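Lab notebook, Nirncombe bench
13 September 2025

Back on the marker-into-box task today, and for once I got a decent stretch at the bench before anyone needed the room. Writing this up while I still remember which episodes were the bad ones (last time I left it overnight and ended up watching every single clip again, never doing that again!).

Started by checking what was on the drive. We had 309 usable episodes for this task going in, nearly all of them recorded in June with the old fingers. I added 61 today. I threw out 12 of those on the spot: fumbled grasps mostly, plus a couple where I hit the record pedal late and the arm was already halfway there. So call it 49 new good ones, with the fingers we plan to keep. I put the 12 in the "rejects" folder instead of deleting them, in case somebody wants failure examples later on.

The thing I wanted to try was grip height. In the June batch I nearly always grabbed the marker around the middle of the barrel, and the policy we trained on Drorkar does exactly that, every time, even when the middle is a terrible place to grab. So this time I mixed it up on purpose. Some low, some middle, some up close to the cap. The low grasps feel weird to teleoperate. You've got this long thing sticking out past the fingers and you have to keep thinking about where the far end is, especially coming in over a box wall. I knocked the flap twice before I got the hang of swinging wide and then dropping in.
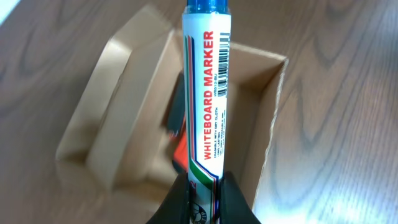

I also slowed way down over the box. Old habit of mine is to rush the last few inches and let go early, and you can see it in the trained behavior: it opens the gripper too high and the marker bounces wherever it likes. Today I made myself pause above the opening, then lower, then release. It adds a couple of seconds per episode and it's boring as anything, but I'd take boring. If the pause shows up in the rollouts as the arm just hanging there forever, I'll trim those frames and retrain. Noting it here so I know where to look.

Lighting. There's a shiny spot on the table that comes and goes depending on the blinds, and I went back and forth on whether to fix it. Decided to leave it alone. The Lockwood room has much worse glare than we do, and the policy has to work over there too. I did write down the blind position in the episode notes for each block (open, half, closed) so we can split on it if we need to.

Wrist camera focus seems fine. I can read the big lettering on the barrel without any trouble in the stills I pulled, the small print is mush in places, and I don't think the model cares about either. What I do care about is that the label turns to a different side from one episode to the next. I kept setting the marker down the same way without noticing, so after the first block I began giving it a roll before each reset. The first block is tagged "label_same" if anyone wants to drop it.

Annoyances:

The Clovmont logger died once, mid-episode, with the same timestamp error as before. Episode 1139 in the global numbering is the broken one. It has the joint data but the video stops short. Don't use it! I marked it in the sheet, but the loader doesn't read the sheet, so skip it by hand for now.

Pedal is getting sticky again. Needs a clean, or a new pedal.

To do next:

Retrain with today's set alone first, then with everything, and compare where it chooses to grasp. If the mixed one still goes for the middle every time, the June data is drowning out the new stuff and I'll weight it down.

Record a block with the box turned a quarter turn. I keep saying this and I keep not doing it.

Copy today's folder over to the Lockwood machine before somebody fills up the drive. Started the copy just now, it's crawling, I'll check it in the morning.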